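Ferri Pair (hand-held gripper kit)

The Ferri Pair is a set of two hand-held grippers sold by Komgate, a small outfit in Endham. I've had mine since July, so I'm writing this entry partly from the manual and partly from my own laundry pile. You squeeze, the two fingers close, and whatever you did can later be taught to a robot arm. Nnamdi Ibrahim drew the first version, which had 7 printed parts too many (his words!) and weighed almost twice as much.

The kit is meant for cloth more than anything else, and jeans are the usual trial -- heavy, stiff at the seams, and a pain to lift by one corner.

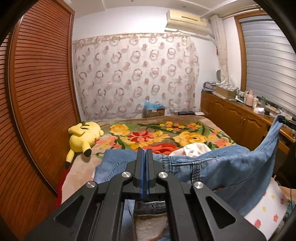 I did 162 folds before my thumbs got the hang of it, and about then I quit pinching the waistband and went for the side seams, which I'd recommend to anyone. Komgate suggests 100 folds per garment type. Towels went faster for me, fitted sheets I gave up on.

Spare pads come from the Brolton shop, 70 dollars a set, and I do think that's steep -- but they ship quickly. The older Ferri Solo takes the same pads.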